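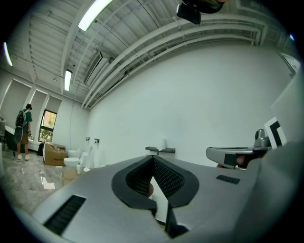

Cloveck building, ground floor room. Fit-out meeting, December
Notes typed up fast, corrections to the office pls

Start 4:16 pm. Quorum ok. Last minutes taken as read, one change: the paint is Grostis, not Varik. Varik is the plumbing supplier.

1. Toilets
Two white ones still standing out on the floor, not fitted. Varik says connection kits are on the way, no firm day. Long talk about whether to move them to the back corridor meanwhile. Against: heavy, and the corridor is narrow. For: people have to walk round them. Agreed they stay put untill the kits come, but something soft under them if they get shifted at all, floor scratches easily.
Seat hinges: wrong type sent first time, replacements requested. Check before signing for anything.

2. Floor
Everyone likes the marble look. Shows every footprint though. Győri quote for cleaning: 22 an hour, 8 hours to start with, then review. Accepted, one against (wants to see a second quote). No tape directly on the floor please. Bags and boxes off the walkway at end of day, cardboard flattened and taken out, same for bottles.

3. Lights
Tubes stay. Request for warmer ones by the windows, left for now, no budget line. Spare tubes to be ordered, check the length first, last lot did not fit.

4. Ceiling and pipes
Question again whether to box in the white pipes. Price from Grostis was more than 16 hundred and only covers half the room. Not approved. Leave exposed, dust twice a year. Air vent filter: date of last change not written down anywhere. Office to look in the folder.

5. Tall wall
Stays white. Offer of shelving along the full length, discussion went on a bit. Some want it for paper storage, some want the wall left clear. Carried over. Any new brackets to be fixed by the contractor only.

6. Windows
Blinds in the tall bays: one cord reported sticking. Ask Cloveck if covered by them or by us. Nice view of the trees, no film on the lower glass, agreed.

7. Chairs
Dark armchair stays. Second one wanted for visitors, same color if poss. Up to 2 quotes, then office decides.

AOB
Key for the side door, one copy missing. Please look at home.
Coffee fund low agian.

Carried over: item 5, second cleaning quote, vent filter.
Next meeting same room, bring the Varik delivery note.
Closed 5:22.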